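Pre-Opening Safety Inspection: Romance Writers and Readers Fair
Venue: Ruddock Civic Hall, main hall, foyer and Cuker Room
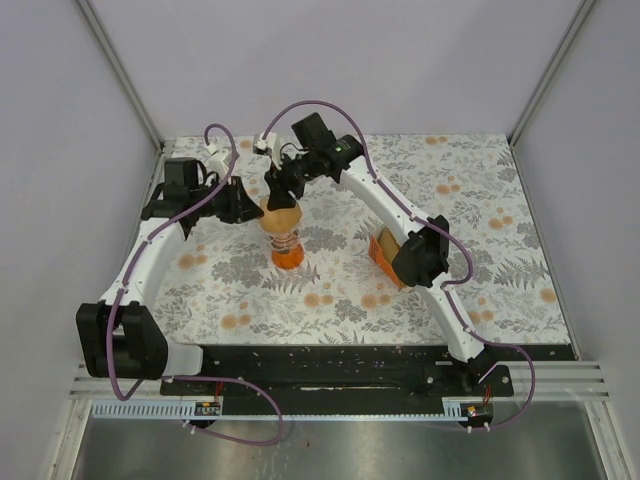
Square table with fern-print cover, two white robot arms meeting over it.

Date of inspection: 2018-03-22
Inspecting officer: Radomir Stojanovska, Venue Compliance
Hirer: Drolow Press (romance and women's fiction list)
Approved capacity, main hall: 182 persons
Floor stock declared by hirer: 1,249 books

Ratings used in this form: S (satisfactory), A (attention required before doors open), N/A (not applicable to this hire). An item rated A must be initialled by the hirer once rectified. Comments are to be read with the Conditions of Hire, which prevail in any inconsistency.

SECTION 1. EXITS AND EGRESS

1.1 All exit doors unlocked and opening freely. S

1.2 Exit signs illuminated. S
Comment: Sign over the eastern door replaced earlier in March. No further action.

1.3 Exit paths clear to full door width. A
Comment: Cartons of paperbacks had been stacked two deep against the western double doors. The hirer was advised that the doors are an exit at all times, including during bump-in. Cartons are to go to the loading dock store or under the hirer's own trestles.

1.4 Queue for the author signing does not cross an exit path. A
Comment: The floor plan submitted by the hirer runs the signing queue along the front of the stage and across the side exit. An amended plan is required. The preferred arrangement is a single line along the northern wall, entering from the foyer, with barrier posts supplied by the venue. Patrons leaving the signing table are to exit past the book sales counter.

1.5 Assembly area sign in place on the forecourt. S

SECTION 2. BOOK STALLS AND DISPLAYS

2.1 Freestanding shelving stable and not overloaded. A
Comment: Jorar folding units are in use at the second-hand exchange. Two units rocked when pushed lightly at shoulder height with the upper shelves full. Hardbacks and omnibus editions are to be moved to the bottom shelf and the units placed back to back and strapped. Reinspection required.

2.2 Spinner racks on level floor, castors locked. S

2.3 Table coverings clear of the floor where patrons walk. A
Comment: Several cloths on the publisher's tables trail at the corners. Pin or tuck.

2.4 Stacked book displays no higher than chest height. S
Comment: The pyramid of new releases at the foyer entrance was lowered at the officer's request during the inspection. It should stay at its present height for the duration of the hire, including when restocked.

2.5 Banners and cardboard cut-outs secured. A
Comment: The life-size cut-out of the hero from the Highland series has no weighted base and fell when the foyer doors were opened. Sandbag or remove. Pull-up banners are otherwise in order.

2.6 Aisles between stalls at the width shown on the approved plan. S
Comment: Satisfactory at 23 stalls. No additional stalls may be admitted on the day, whatever arrangement individual authors may have made with the hirer.

SECTION 3. ELECTRICAL

3.1 Leads and power boards tested and tagged. A
Comment: Fairy lights at three author tables carry no tag. They may be used on battery only. The hirer's card payment terminals and chargers are tagged and in date.

3.2 Leads covered or taped where they cross a walkway. S

3.3 No double adaptors or piggy-backed boards. S

3.4 Stage lectern and microphones checked with venue technician. S
Comment: The lectern microphone drops out when the radio handset is keyed nearby. Not a safety matter, but recorded here at the technician's request so that the panel chair is aware.

SECTION 4. FIRE AND OPEN FLAME

4.1 Extinguishers in date and visible. S

4.2 No candles, incense or open flame. A
Comment: Scented candles are listed among the goods for sale at the gift stall and in the prize hampers. Sale is permitted. Lighting them for demonstration is not, and this extends to the "candlelit reading" shown in the evening program for the Cuker Room. LED candles are acceptable.

4.3 Fabric backdrops and drapes flame-retardant, certificate sighted. A
Comment: Certificate sighted for the black stage drape. None provided for the red velvet backdrop intended for photographs. The backdrop is not to be erected until a certificate is received at the venue office.

SECTION 5. FOOD AND DRINK

5.1 Hot water urn on stable bench, away from patron traffic. S

5.2 Temporary liquor licence displayed. A
Comment: Licence is held but was not displayed. It covers the foyer only. Sparkling wine served at the launch may not be carried into the Cuker Room.

5.3 Allergen labels on catered items. S
Comment: Chocolates supplied by individual authors at their tables should stay in their original wrappers.

SECTION 6. ACCESS AND AMENITIES

6.1 Ramp clear and handrail firm. S

6.2 Accessible toilet unlocked and not used for storage. S

6.3 Hearing loop operating in main hall. S
Comment: There is no loop in the Cuker Room. The panel on writing life after divorce has been listed there. The hirer may wish to exchange it with the cover design talk, which is programmed for the main hall at the same hour and has fewer bookings.

6.4 Seating provided along the signing queue. A
Comment: None shown on plan. Six chairs to be placed at intervals along the northern wall when the amended plan is lodged under 1.4.

SECTION 7. CROWD MANAGEMENT AND FIRST AID

7.1 Door counters issued to entry staff. S
Comment: Entry is to be held at 182 persons in the main hall. Signing tickets have been limited by the hirer to 100, and this limit is noted with approval.

7.2 First aid officer nominated. S

7.3 First aid kit stocked and sealed. A
Comment: Seal broken, burn dressings absent. Venue to restock -- not a hirer responsibility.

7.4 Author security arrangements notified. N/A

OUTCOME
Conditional approval. Items 1.3, 1.4, 2.1, 4.2 and 4.3 must be closed by reinspection before the public is admitted. Remaining items rated A may be closed by the duty manager on sighting. The amended floor plan is to be lodged in hard copy at the venue office.

Signed for the venue: R. Stojanovska
Signed for the hirer: ______________
Reinspection time: ______________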